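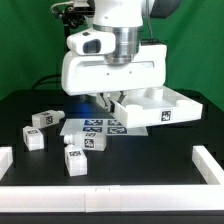 Questions I get about my work table

Why a black tabletop?
Small white parts show up so well on it! I tried a pale one first and kept losing things.

What's the white rail for?
It stops stuff rolling onto the floor. Mine came from Hamier in sections, so expect a seam - I just wipe along it.

Do you need a tray with posts?
Nope, any shallow one with raised walls will do (I like the posts for stacking rings).

How do I clean an acrylic sheet?
Soft cloth, lukewarm water, a drop of dish soap. Please skip the paper towels, they scratch.

How long does a tidy-up take?
Around 30 minutes, longer if I've left it till May.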